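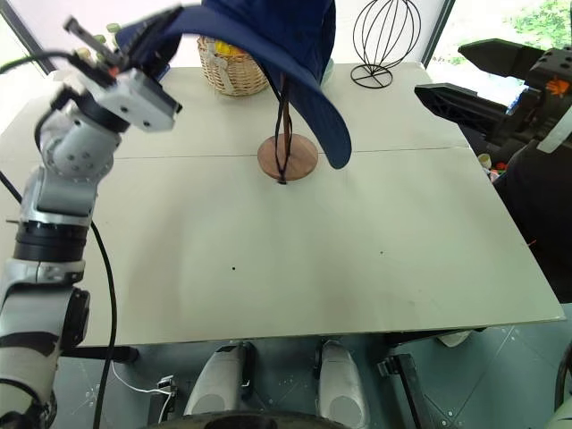
From: Ward De Haan
Date: 29 September 2024
Subject: Re: Anyone bought the Tomon fingertip kit?

Borislav Pavlović wrote:
> We're looking at the Tomon kit for our two-armed setup, mainly
> for soft goods: hats, scarves, small bags. The Cheon fingers we
> have now pinch cloth all right but then won't let go of it
> cleanly. Is the Tomon any better? And does the price include
> the spare pads?

Hi Borislav, and hello to everyone I haven't written to since spring (I know, I know, I owe several of you replies).

We've had the kit for 4 months now and I'm fond of it, with a few grumbles. The pads grip a soft brim nicely at quite low force, and release is much better than what you describe. Hats with chin cords are still our hardest job. The cords swing, they catch on the stand, and if you lift too fast you can bring the whole stand along with the hat – ask me how I know! Slow the first part of the lift right down and give the arm plenty of height before you move sideways.

On price, you get 2 pairs of pads in the box and spares are extra. Ours were good for 2000 picks before the edges got shiny, and I'd order a second set with the kit, as shipping from Nisden took ages.

My main grumble is the manual. The mounting page skips the screw length completely, so measure before you tighten anything. Ima sells a similar set for 50 dollars less, but I've only handled it at a trade show and can't say how it wears.

Happy to send you our force settings if you tell me which wrist you're using. I'm away for the first part of October, so write soon or be patient with me.

Warmly,
Ward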